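# Call for Participants: Shelf-Life Labeling and Snack Purchasing Study

Lougher Consumer Research, packaged foods group
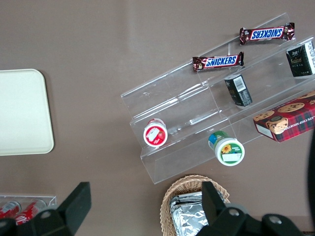
*Reading time: 3 min*

Lougher is recruiting adults for a study of how shoppers read date labels on single-serve packaged foods. The study compares three label formats now in use or under review: "best by," "use by," and a coded date with no wording. Data collection opens in January and closes when all 38 places have been filled and completed.

## Background

Date labels on shelf-stable snacks carry information about quality, while many shoppers read them as information about safety. Earlier survey work by our group found wide differences in how people interpret the same wording, but surveys record what people say they would do. The present study records choices made at a shelf, together with the time taken to make them. Chocolate bars, crackers, nuts and similar goods were selected as the product class. They are familiar to most adults, keep for a long time, and are usually bought one or two at a time.

## What participation involves

Each participant attends 2 sessions at our Filtum building, at least one week apart. A session lasts 75 minutes including a break.

**Session 1.** You complete a short background form and an eyesight check (near vision, with your usual glasses or contacts). You then work through a series of choice tasks. In each task you are shown a set of packaged products and asked which you would buy, which you would leave, and how sure you are. You may pick up and turn any package before answering. No tasting takes place in this session.

**Session 2.** The choice tasks are repeated with different label formats. A short tasting follows, limited to products you have marked as acceptable on your form. The tasting is optional and declining it does not affect payment. The session ends with a recorded interview of 15 minutes.

Between sessions you keep a purchase log on paper or in the Plustora app. Log only packaged snacks bought for yourself or your household. Receipts are helpful but not required.

## Eligibility

You may apply if you:

- are 18 or older
- buy packaged snacks at least twice a month
- can read English text at the size normally printed on a candy wrapper, with correction if needed
- can attend both sessions in person

You are not eligible if you:

- have a diagnosed allergy to peanuts, tree nuts, milk, soy or wheat
- have worked in food retail, packaging or label printing in the past 3 years
- took part in the Vekon price display study

The allergy exclusion applies even if you do not intend to take part in the tasting. Packages are handled and opened in the same room.

## Payment

Participants who complete both sessions and return the purchase log receive $200, paid by check or prepaid card within ten business days. Participants who complete Session 1 only receive $70. Parking is validated at the front desk. Bus fare is reimbursed on request — keep the ticket or a screenshot of the mobile pass.

## Data handling

Choice data and purchase logs are stored under a participant number. Contact details are held separately and deleted once payment has cleared. Interview audio is transcribed in-house and the recordings are erased after the transcripts have been checked. You may withdraw at any point up to the end of Session 2 and ask for your data to be removed. After that point the records are pooled and individual removal is no longer possible.

## How to apply

Request the screening form from the study coordinator, Lleucu Nicholas, at the Filtum front desk or by phone between 9:00 a.m. and 4:30 p.m. The form takes five minutes. Applicants who pass screening are offered session times in the order their forms arrive. One person per household may take part.

Questions about the study design, consent or data storage go to the principal investigator, Myfanwy Llewellyn. Please do not send medical details by email. If you are unsure whether an allergy or a past job rules you out, leave that item blank and the coordinator will call you.

Evening sessions start at 6:15 p.m. and are limited. State on the form if you can attend only in the evening.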